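October 28, 2018

Room notes, Prurkstead, side room. D. Kwok

Continuing from the last entry. The lower shelves are done and the labels are on. Today was the table end of the room: cloth, textiles, floor, waste. Started with the cloth, which has been on the table long enough that I wanted a record of it before deciding anything.

Cloth is a printed one with a glossy face, ground color pale blue-gray, gold-bordered diamonds. Pomegranates are the main motif, with seed panels between. The old roll from Sutanto had a similar lattice but I do not think it is the same print. I have no sample left to compare. Length of the Sutanto roll per the stock book was 1,480 cm, of which 665 cm went out before I took over the book. The remainder is not accounted for.

Wiped the cloth twice, plain water then diluted dish soap (11 ml to the liter). No color came off on the rag either time. Gold lines held up as well as the rest. Did not try the Lisier cleaner on it. That one dulled the test square in the first round and I see no point repeating it on a piece in use.

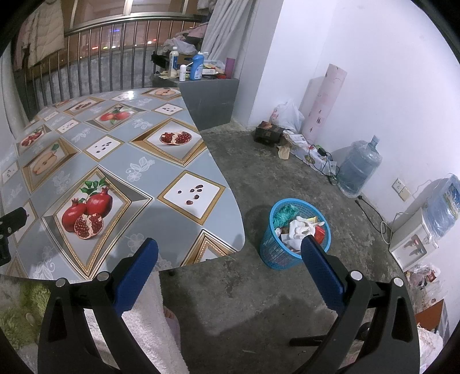 Notebook 3, p. 43

Textiles at the table: white fluffy piece hanging at the near side, green shaggy piece to the left of it. Both go to the wash, separately. The green one sheds and should not go in with anything light. Shake it out on the balcony first. Hang the white one clear of the floor when it comes back -- the concrete marks everything.

Waste: blue mesh basket between the table and the seat. Tissues and assorted wrapping. Mesh is fine for paper but lets dust through, so it needs a liner or it needs to be kept for dry waste only. I prefer the second. Wet waste to the lidded bin by the door.

Floor: bare concrete, worn, dark stains. Tried the Prurnard degreaser on one stain near the table leg, left it for over 11 minutes, brushed, rinsed. Slight lightening at the edge, none in the middle. I take the middle to be old oil that has gone in too deep for a surface product. Poultice is the next thing to try, on the same stain so the result can be compared. Sealing the floor is a separate question and should wait until December, when the room is free for long enough to cure.

Open items:
Liner or dry-only rule for the basket, decide with the others
Second stain test, poultice
Table feet, check for pads before the table is moved again
Ask Sutanto whether the lattice print is still made, and in what width

Stopped at the balcony side. Glass not started.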